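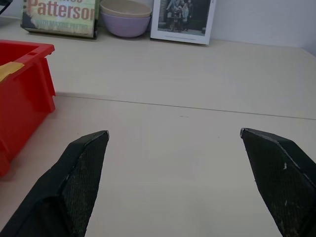
4 min read

Table (furniture)

A table is a piece of furniture with a raised flat top, held up by legs, a central column or a pair of side supports. It is used for eating, writing, preparing food, playing games, displaying goods and many kinds of work. Tables are among the oldest types of furniture and are found in most parts of the world, though their height and shape vary a good deal with local habits of sitting.

Name

The English word comes from the Latin tabula, meaning a board, plank or flat piece. Old English had the word from Latin, and it was later strengthened by the Old French table. For much of the Middle Ages the ordinary English word for the thing people ate from was "board", which survives in "bed and board" and "sideboard".

History

Small tables of wood and stone were used in ancient Egypt, mostly to keep objects off the floor. Food was often set on stands beside the diner. Greek tables were low and light, and could be pushed under a couch when the meal was over. The Romans used round tables on three legs as well as heavier ones with carved marble supports.

In medieval Europe the usual dining table in a large house was a trestle table, made of loose boards laid over separate supports. It could be taken down after a meal so that the hall was free for other purposes. Fixed tables with joined frames became more common in the sixteenth century, and the draw-leaf table, which has extra leaves stored beneath the main top, came into use in the same period. The gateleg table followed and suited smaller rooms.

Factory production in the nineteenth century made tables much cheaper. Steel tube, plywood and plastic laminate came into wide use in the twentieth.

Construction

Most four-legged tables have a top, legs and an apron. The apron is the frame of rails just under the top that joins the legs and keeps them from spreading. Lower rails, called stretchers, may be added between the legs for strength. A pedestal table has a single column with a spreading foot, and leaves more room for the knees.

Solid wooden tops swell and shrink across the grain as the air becomes damper or drier. They are therefore fixed with clips, slotted screws or small wooden buttons that allow some movement. A top glued firmly to its frame is liable to split.

Joining tables

Two or more tables are often placed edge to edge to give a larger surface. This is common in schools, halls and workshops, where the same tables must serve several uses. The tops need to be the same height, and feet that can be screwed up or down help on an uneven floor. Some makers fit metal clips under the edge to hold neighbouring tops together.

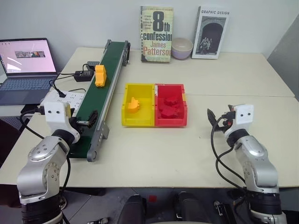

Tables meant for joining are usually rectangular, with square corners and a plain edge. A rounded or bevelled edge leaves a groove along the join that collects crumbs and dust. Trapezium-shaped tables, used in many classrooms, can be put together in pairs to form a hexagon. In Sota Sugawara's study of school furniture, Rooms for Sitting, the trapezium is described as the most easily rearranged shape and the most awkward to store.

Height

Dining tables and writing desks are generally between 70 and 76 centimetres high. Kitchen worktops are higher, as the user normally stands. Coffee tables are roughly level with the seat of a sofa. In Japan, low tables are used by people sitting on the floor, and the kotatsu has a heater under the top and a quilt to keep in the warmth. In Ethiopia, the mesob, a basket-like table woven from grass, holds a shared meal.

Care

Wooden tops are protected with oil, wax, varnish or lacquer. Oil and wax are easy to renew but give limited protection against water and heat. Varnish is harder, though a deep scratch in it is more difficult to mend. Laminate needs only a damp cloth, but a chipped edge may let water into the board beneath.

See also

Bench
Desk
Sideboard
Trestle
Workbench

Further reading

Sugawara, Sota. Rooms for Sitting. Gridmont.
Lemma, Etenesh. The Shared Meal and Its Furniture. Stovia.

Last edited Oct 22, 2019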